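Home News Projects Equipment Archive Contact

Equipment plan for the second half of the year

June 17, 2026

Many of you have asked when the new hands will be ordered and why it takes so long. I try to answer both questions in this item, and I also put the list of what we still need from each group before the budget closes in July.

At present we work with one humanoid at the Pirkoleo site. It is used for the kitchen tasks, and the toaster task has the most hours booked on it. When we wrote the last budget we thought mainly about the robot itself, and we gave too little attention to the small things: spare finger parts, cables, tables, and the household goods which the robot must handle. These small things have now taken 33 per cent of the yearly amount, and we had planned 10. I do not say this to blame anybody. The orders were correct and every one was signed, but they came one after the other and we did not see the total until Anum Farooqui put them in one sheet.

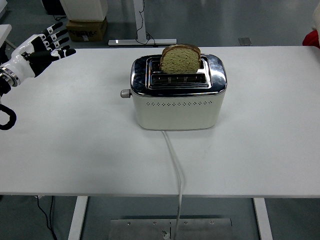
The toaster task at Pirkoleo, with one slice in the rear slot.

For the new plan we asked for two offers. Kederer offers a pair of hands with a service contract for 40 months. Taston offers the hands at a lower price, but the service is paid by the hour and the transport of a damaged hand is on our side. On paper Taston is cheaper. Khurram Jafri made a calculation with the repairs we had last year, and then the difference becomes very small. If we run more hours than last year, Kederer is the better choice. We do plan to run more hours, so I will propose Kederer, unless somebody finds a mistake in the calculation before the meeting.

There is one more point which the offers do not show. The delivery time from Kederer is 56 days, counted from the day when they receive the signed order and not from the day when we send it. If we sign at the end of July, we must continue with the present hands during the whole summer. Please plan your sessions with this in mind, and please do not promise results to partners which depend on the new hands.

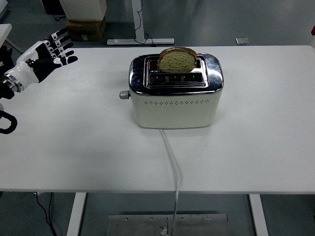

Wajid Cheema wrote to me after he read the draft of this item. He thinks we should wait with the hands and first buy a second toaster, a kettle and other goods of the same models, because a group which loses its only appliance loses the whole day, and a new model means that old recordings are difficult to compare with new ones. "A hand we can repair in the evening," he wrote, "but a model which is no longer sold we cannot repair into existence."

I agree with half of this. The household goods are cheap compared with the hands, and we do not need to choose between them. I have added a line to the plan for a second piece of every appliance in use. But I would not delay the hands for it — the two orders go to different suppliers and can run at the same time.

What I need from the groups:

The number of hours you expect to use the robot, month by month, until the end of the year. A guess is fine if you write that it is a guess.

The exact model of every appliance in your tasks. Please copy it from the label, as the name in the shop is often a different one.

Any table, stand or extra cable you want. Last time these requests came after the budget was closed, and Tahira Lodhi had to pay them from the travel money.

The group at Pattinasarany should send its list to Adeel Chaudhry, who will put it together with ours. All other groups can write directly to Tahira. Food for the tasks, bread included, stays in the weekly purchases and does not belong in this plan.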